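Pravureo – recetario de refrescos y siropes caseros

Léeme del conjunto de datos, versión 2

Hola. Si has llegado hasta este archivo es porque te has bajado la carpeta entera o porque alguien te la ha pasado, y en los dos casos me alegro mucho. Pravureo es mi colección de recetas de bebidas sin alcohol: siropes, limonadas, gaseosas fermentadas, horchatas raras y alguna cosa que no sé cómo llamar (la categoría «otros» existe por algo). Empecé a pasarla a limpio en octubre, con las libretas de casa y un montón de papeles sueltos, y esta versión la cerré en marzo de 2021.

Qué hay dentro

El archivo principal es recetas.csv, con 295 filas, una por receta. Las columnas son nombre, categoría, ingredientes, azúcar por litro, tiempo de reposo y notas. Los ingredientes van separados por punto y coma, ¡ojo con eso si lo abres en una hoja de cálculo! La mía se empeñaba en partirlos en columnas y me dejó media tabla patas arriba.

Las categorías son 6 y las puse yo a ojo. Una limonada con jengibre fermentado puede ir en dos sitios perfectamente, y yo la metí en el que me pareció ese día – si te molesta, cámbiala sin miedo.

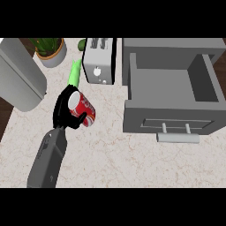 Lo del azúcar me ha costado más que todo lo demás junto. En las libretas viejas las medidas vienen en tazas, en vasos «de los de vino» y hasta en puñados, así que convertí lo que pude a gramos y dejé la casilla vacía en casi 80 recetas. No las rellenes con la media, por favor, que salen unos jarabes imbebibles.

De dónde sale

La mayoría es de familia. Otra parte la copié del boletín Nurnico, que ya no se publica, con permiso de quien lo llevaba. Las gaseosas de raíces vienen del cuaderno Stanciu y están traducidas por mí, con más cariño que diccionario.

Cosas pendientes

Faltan los tiempos de reposo de casi toda la sección de horchatas. Las notas tienen erratas y mezclan «sirope» y «jarabe» sin ningún criterio. Tampoco he probado todas las recetas; las que sí llevan la palabra «hecha» en las notas.

Uso

Copia, cambia y comparte lo que quieras, citando Pravureo. Los textos del Nurnico no se pueden vender. Para corregir algo, abre un aviso en el repositorio Ekard y pon el nombre de la receta en el título, que si no me pierdo.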